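Search this site Go

Clamstead -- progress report to the Sleiman fund, July

Prepared by Neelam Upadhyay, project lead 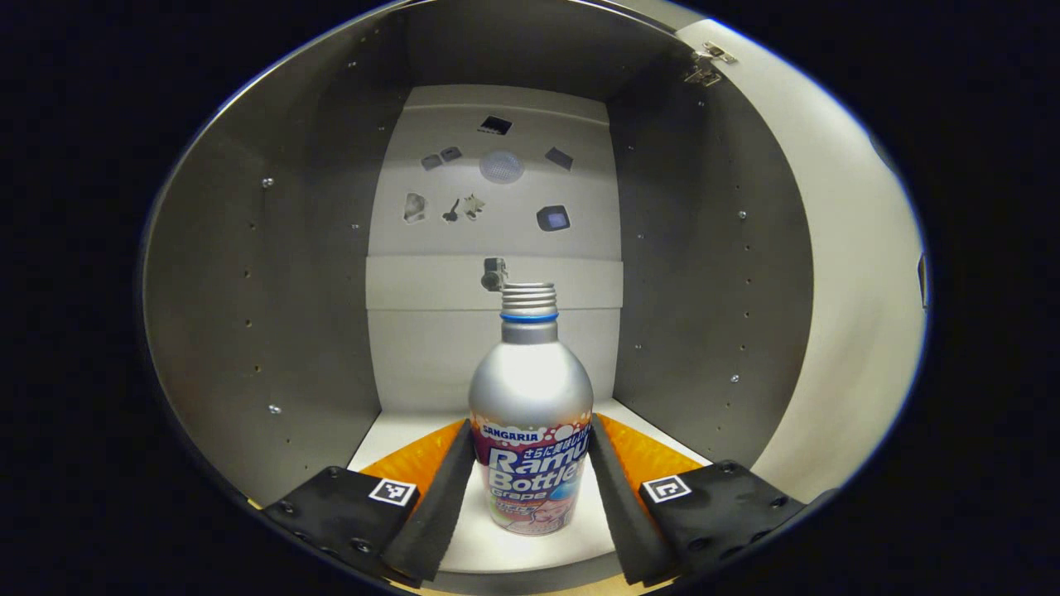
Where the game stands

Clamstead is a top-down puzzle game for one or two players, set in a harbor town that floods a little more each night. The grant covers the work from first playable build to a public demo. We are now past the halfway point of that work. The build runs from the title screen to the end of chapter two without a debug menu, and saves carry over between versions.

The demo will have 16 levels. All of them are laid out and can be finished. Eleven have final art; the rest still use gray blocks for walls and water. Graziella Monti redrew the fish market tiles in June after we found that players could not tell shallow water from deep on a small screen.

Testing

We ran a closed test with 30 players, most of them new to the game. The tide timer was the main complaint. People read it as a countdown to losing, and several quit level four before the water had reached the first step. We have moved the timer off the main screen and now show the level on the harbor wall instead. A second test with the same group starts on a Tuesday later this month.

Two-player mode is behind. It works on one machine, but online play drops out when both players push the same crate. Jineck, who wrote our network code, has a fix in review. If it does not hold up, the demo will ship with local play only, and we will tell you before we announce anything.

Sound and text

Surkov has delivered the music for chapter one and rough versions for chapter two. The script is locked at 300 lines, not counting menus. Translation has not started.

Budget

Spending is on plan except for test hardware, which went over after a laptop failed. We covered the difference from the travel line -- no change to the total is requested.

Next period

Final art for the remaining five levels
Second closed test and changes from it
Decision on online play
Controller remapping, including one-handed layouts
Store page draft, for your comments

We would like to send you a build with the next report. It can take up to 100 MB, so please let us know if a download link is a problem on your side.

We use cookies to remember your settings. Accept Decline

Contact | Copyright Clamstead project | Back to top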